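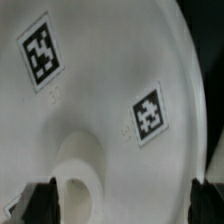 Do the people on the bench need programming experience to run the Workier cell?

Anyone who can hang a part on the right peg and use a tablet can run it after a morning of practice, and the programming stays with whoever sets up the job.

Workier Bench Cell
Assembly automation for small shops
Page updated March 3, 2023

We build the Workier for workshops where a handful of people put together a lot of the same thing, and where somebody's wrists have been paying for it. It takes over the repeated part of an assembly job, the lining up, lowering and turning, and leaves the choosing, checking and fixing with the people who are good at it. We love this machine, and after a winter of watching it at work in Cudholm we have plenty to tell you (more than fits on one page, really).

How it finds the parts

The cell reads square printed markers. They go on the parts, on the fixtures and on a sheet laid flat on the table, and from them the software works out where each thing is and which way it is facing. So there is no hard tooling to bolt down. If a tray gets bumped between cycles, the cell looks again and carries on from the new position!

You can print markers on ordinary label stock. Keep them flat, keep the white border whole, and replace any that get greasy. Ifor Lougher, our applications lead, likes two on every part so that one can be hidden by a finger without stopping the job.

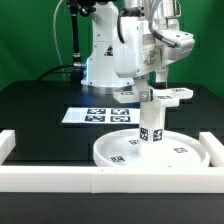 Light matters too, although less than people fear. Even, soft light from overhead is best. One customer had a skylight that put a bright stripe across the bench every afternoon, and a roller blind took care of it.

What changed at Cudholm

Pumphrey runs an assembly room in Cudholm with 19 people on the benches. They took their first cell in December. Before that, each person did every step of a part from start to finish, and the seating step (post into base, square, all the way down) was the one everybody traded away if they could.

Anca Oprea had been on that step longer than anyone. She now sets up jobs for the cell, which means deciding where the markers go, teaching the approach and writing the short card that hangs beside the machine. "I know where it goes wrong, so I know what to tell it," she says. "My hands are better in the evening. I've started knitting again."

There were grumbles, and they were fair ones. The first layout put the cell between two benches that used to face each other, and people missed talking across. Desmond Schumacher, the floor supervisor, moved it to the end of the row after a couple of weeks. He also changed the rota so that each person gets a turn running the cell and a turn at final inspection. Hours stayed the same and no one was let go, which Pumphrey had promised in writing before the crate arrived. We'd encourage every buyer to do the same.

In its longest run so far the cell seated 1,406 parts between service checks. The inspection bench sent 6 back, all from one batch of labels that had been stuck on crooked.

Setting up a new job

Start with the part that stays still. Place it, let the cell find it, and save that view. Then bring in the part that moves, guide the arm to a comfortable grip by hand, and save that. Run the first cycles at the slow setting with a person watching.
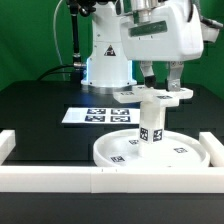
Leave the slow setting on for longer than you think you need. Trefor Parri, who does most of our installs, asks for 26 good cycles in a row before he lets anyone raise the speed, and he starts the count over if somebody nudges a fixture halfway through. It's a bit strict, but crews come away knowing the machine's sounds and pauses, and they catch trouble early.

What comes with it

Arm, gripper and controller
Tablet with the Workier job editor
Marker files, ready to print
Two training visits, one at install and one after the crew has had time to collect questions
Phone support from the people who build it

The table and guarding are quoted separately, after we've seen the room. Every installation gets its own risk assessment, and the people who will work beside the cell should be there for it.

Ordering

Workier cells are built to order by Wokau. Send us a sample part and a few lines on how you assemble it now, awkward bits included. Marcelino Queiroz reads every inquiry and will tell you plainly if the job is better left by hand.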